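About Potirton Store Fittings

Potirton supplies shelving, counters and display tables to small food and drink retailers. The work covers measuring, layout, supply, installation and yearly inspection. Most customers run a single shop with a sales floor of under 60 square meters, and the product range is built for floors of that size.

What we supply

The range has three parts.

Grarka is the wall and aisle shelving system. It consists of slotted steel uprights, flat shelves, brackets and a base plinth. Shelves adjust in fixed steps along the upright. The standard finish is white powder coat. Accessories include front lips, dividers, price rails and end panels.

Brorkach is the table and counter line. Tops are supplied smooth and without a surface pattern, in white or pale gray. Corners are rounded on customer-facing sides. The frames are welded steel with adjustable feet. A Brorkach top can be ordered with a cable cutout for a register or scale. The cutout has to be specified at the time of order; we do not cut tops on site.

Naidu is the mobile line: carts, low trolleys and open bins on casters. Two of the four casters lock. These units are used mainly for returns, cleaning cloths, packaging and goods waiting to be put away.

How a layout is prepared

A layout starts with a site measurement. We record wall lengths, ceiling height, door swings, window positions, floor level and the location of power outlets. Floor level is taken at each end of every planned shelving run. Where the difference across a run exceeds the travel of the adjustable feet, the drawing shows packing plates.

The customer then provides a product list with package dimensions. For drinks this means bottle diameter, bottle height including the cap, and the number of facings wanted for each item. Shelf spacing is calculated from the tallest bottle on the shelf plus hand clearance. A mixed shelf wastes height, so the first draft groups bottles by height and then by product. The customer may change the grouping. The second draft shows the final order.

Drawings are issued at two stages: a floor plan for approval, and a shelf plan showing the position of every facing. Installation dates are set after both have been signed.

Bottled drinks

Bottled drinks account for most of the weight in a typical shop and most of the questions we receive. Our practice is as follows.

Full bottles are heavy for the area they take up. Shelf loads are calculated with the shelf fully stocked from front to back, including the hidden rows. The rated load is marked on a label at the left upright of each bay. It applies to an evenly distributed load only.

Large formats go on the lower shelves. Small formats and single-serve bottles go between waist and eye height. The top shelf is kept for light stock or left clear.

Bottles of one product are placed in straight files from front to back. Color blocks form without further planning when this is done, and a gap in a block is easy to find during restocking. Caps are a useful reference when checking from a distance, particularly where two dark drinks stand next to each other.

Direct daylight is a separate matter. Strong sun fades labels and warms the contents. Where a run must end near a window, we recommend ending it with an upright and a closed end panel, or placing slow-moving items away from the glass. Blinds are not part of our supply.

Tables on the sales floor

A table in front of a shelving run serves as a packing surface, a sorting surface or a place for promotional stock. The standard clearance between table edge and shelf front is 900 mm for one-way use and 1,200 mm where a cart has to pass. Tables should not be fixed to the floor until the shop has been in use for one full delivery cycle. The position chosen on paper is often moved.

Tops are cleaned with a damp cloth and mild detergent. Abrasive pads dull the surface and void the finish warranty. Liquid should not be allowed to stand at the joint between top and edge strip.

Carts and cloths

A shop that sells drinks needs cloths within reach. We suggest one open shelf or cart close to the main table, out of the customer path, with clean and used cloths kept on separate levels. Folding is optional. Fabrics placed on a cart should not hang over the side near the casters.

The showroom

The showroom is arranged as a working shop floor. Bays are stocked with bottled drinks and loaded as they would be in use. Customers are welcome to move stock, change shelf heights and work at the tables. Visits are by appointment and normally take an hour. Please bring your product list if you have one; measurements of the three tallest items are sufficient for a first discussion.

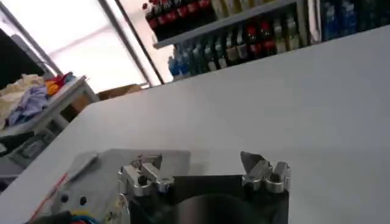 White tabletop with stocked drinks shelving behind, daylight side of the floor.

Inspection and spare parts

Every installation is inspected once a year, normally in January. The inspection covers upright alignment, bracket seating, shelf deflection, caster locks and the condition of table feet. A written report is sent within 7 working days. Parts found to be damaged are listed by item number and may be ordered directly from the report.

Brackets, shelf clips, feet and casters are held in stock. End panels and table tops are made to order. Grarka shelves from earlier production fit current uprights, but current front lips do not fit the earlier shelves. The production code is stamped on the underside of the shelf at the rear left corner.

Customers who move to new premises may have existing fittings dismantled and reinstalled by us. A new measurement is required in all cases. Load labels are replaced during reinstallation.

Page last revised June 24, 2023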